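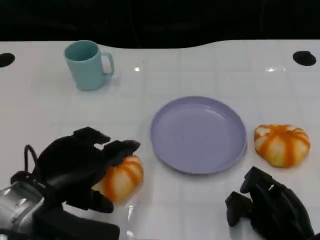 A cable grommet is a lined opening in a desk or table that lets power cords and data lines pass through the work surface. The opening is usually round and is cut with a hole saw before the top is finished, or afterward on site. Placement varies with the furniture. A common layout puts one hole on each side toward the back, as on the glossy white tabletop shown, where the round openings look black against the surface. Other tops have a single hole in the center or a long slot along the rear edge.

Liners

Most liners are made of plastic, metal or rubber. They cover the raw edge of the cut and keep it from rubbing against cords. Many come in two parts — a sleeve that is pressed into the hole and a cap with a notch for the cables. Brush liners use short bristles in place of a cap.

Use in offices

Grommets became common in office furniture as desktop computers spread. Before that, cords were mostly run over the back edge. The Brostari line of desks, made in Bassey, was sold with 3 hole layouts, and buyers could order a top with no holes at all. Stutex, a parts supplier in Brurnside, lists 32 liners in 4 colors.

Fitting

The hole is cut to match the outside of the sleeve, with the flange covering the rim. On coated tops, tape is often placed over the mark to limit chipping.

See also: Cable tray, Desk, Hole saw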